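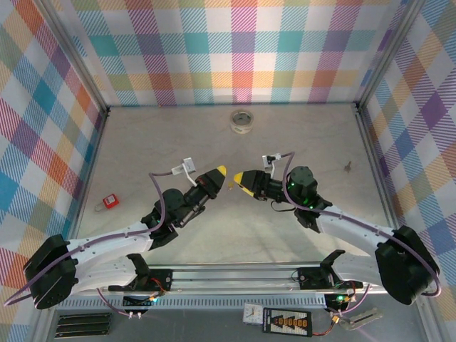

4.2 Headings and what falls between them

A small-business contents policy asks the proposer to sort everything on the premises under a handful of headings, and then sets a separate limit for each. We collected 359 completed proposal forms from three insurers, Sulby, Trestusix and Mosoti, and looked at where the proposers had put things. Stock gave little trouble. Equipment gave a great deal. Two robot arms over a marble-patterned tabletop, with aluminium framing and plaid fabric on three sides (Figure 1), could be entered as machinery, electronic equipment or, given a hopeful proposer, fixtures and fittings. Sulby's form offers the first and third of these. Trestusix offers all of them and adds "other", into which over 100 proposers had tipped whatever was left when their patience ran out.

The guidance notes do not help much. Mosoti's run to 10 pages and define "machinery" as "plant", a word they define two pages later as "machinery". The Sulby notes are shorter and send the reader to the broker. We asked for the brokers' own guidance and were sent the Sulby notes.

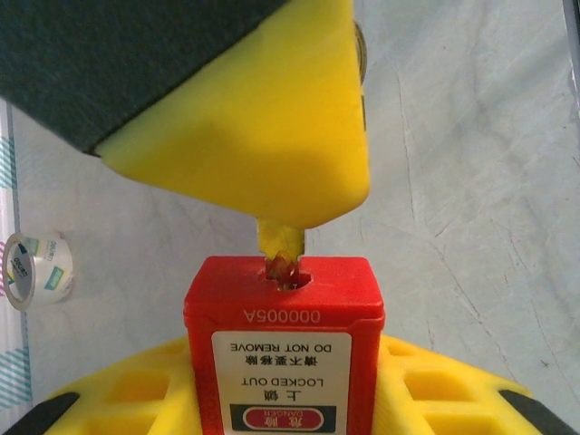 A claims handler at Trestusix objected that the headings matter less than we suppose. In practice, the handler told us, a mislabelled item is moved to the right heading when the claim comes in, and the limits are applied after that. We accept that this happens. It is a kindly habit, but it appears nowhere in the policy, and the proposer paid a premium worked out on the old heading. Where the move takes an item from a generous limit to a mean one – usually from machinery to electronic equipment – the kindness is harder to spot.
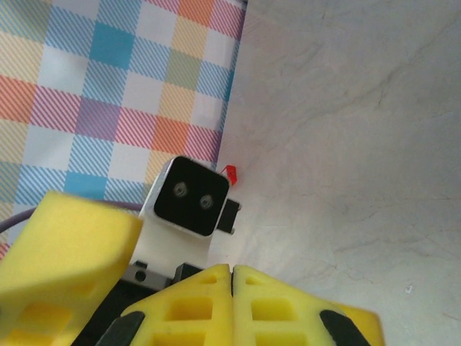

The difference between limits is also wider than the forms suggest. Under the Naralitz wording, adopted by Mosoti in December and by Sulby shortly before, electronic equipment is valued at its age-adjusted price and machinery at the cost of a new replacement. A proposer choosing between the two boxes is therefore choosing a basis of settlement, though the form presents the matter as housekeeping. Section 4.3 sets out how the same items were treated at renewal, when most proposers ticked "no change" and signed.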